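About Nelura College

Nelura College is an independent school for adult learners, offering certificate and diploma programs in bookkeeping, office administration and community interpreting. The College was founded by Josée Fehr, a former secondary school teacher who had taught evening classes in rented rooms above a pharmacy and wished to establish a permanent home for them. The first intake numbered 47 students. Enrolment now stands at up to 300 in any one year, spread across day, evening and weekend streams.

Our students come to us at many stages of life. A considerable number are newcomers whose qualifications were earned overseas and who require local credentials or stronger written English. Others left school early, have raised families, or are moving out of trades that no longer suit them. The College does not set an upper age limit for any program, and applicants without a completed secondary certificate may be admitted on the basis of an interview and a short written assessment.

Governance and Leadership

The College is governed by a board of directors, chaired by Kwadwo Agbenyega. The board meets quarterly and is responsible for financial oversight, the appointment of the Principal and the approval of new programs. Minutes of its open sessions are held at the front office and may be read there during business hours.

Araba Amoah was appointed Principal after nine years as head of the bookkeeping program. She is supported by Gifty Nutsugah, Registrar, and Ruairí Fahy, Head of Language Studies. Academic matters are referred in the first instance to the head of the relevant program.

Our Programs

The Certificate in Bookkeeping is the College's oldest program and remains its largest. It is completed in two terms of full-time study, or four terms in the evening stream, and covers ledgers, payroll, sales tax and year-end reporting. Students prepare a full set of accounts for a practice business, Matow Hardware, whose receipts and invoices have been revised and added to by successive instructors.

The Diploma in Office Administration includes business correspondence, records management, scheduling and minute-taking. Each student completes a work placement of 50 hours with a local employer. Placements are arranged by the Registrar's office, and students who are already employed may apply to have current duties recognized in place of this requirement.

Community Interpreting was introduced at the request of graduates who were already interpreting informally for relatives at clinics and government offices. The program addresses ethics, confidentiality, note-taking and terminology. Admission requires demonstrated fluency in English or French and one further language. The languages supported vary from year to year according to the availability of qualified instructors.

Campus and Facilities

Teaching takes place in Annan House, a three-storey brick building that formerly served as a telephone exchange. The ground floor holds the front office, the student lounge and a bookable meeting room. Classrooms occupy the second floor, and the library and computer rooms are on the third. An elevator serves all floors, and an accessible washroom is located beside the front office. 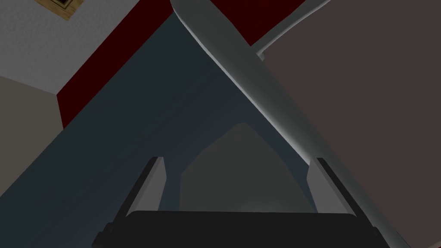 The library is open to graduates as well as current students. It maintains a reference collection in accounting and law, a shelf of graded readers, and the Nonside Collection, a bequest of bilingual dictionaries and grammars which may be consulted on request but not borrowed.

Fees and Financial Assistance

Tuition is payable by the term or in monthly instalments. A bursary fund, supported by donations from graduates and local employers, assists students who would otherwise be unable to enrol. Applications are assessed by the Registrar in confidence. Textbooks for the first term of every certificate program are lent free of charge.

Admissions

The principal intake is in September, with a smaller evening intake in the new year. Prospective students are invited to make an appointment with the Registrar's office to discuss prior study and program requirements. Transcripts issued in a language other than English or French must be accompanied by a certified translation.

Page last reviewed 10 May 2021.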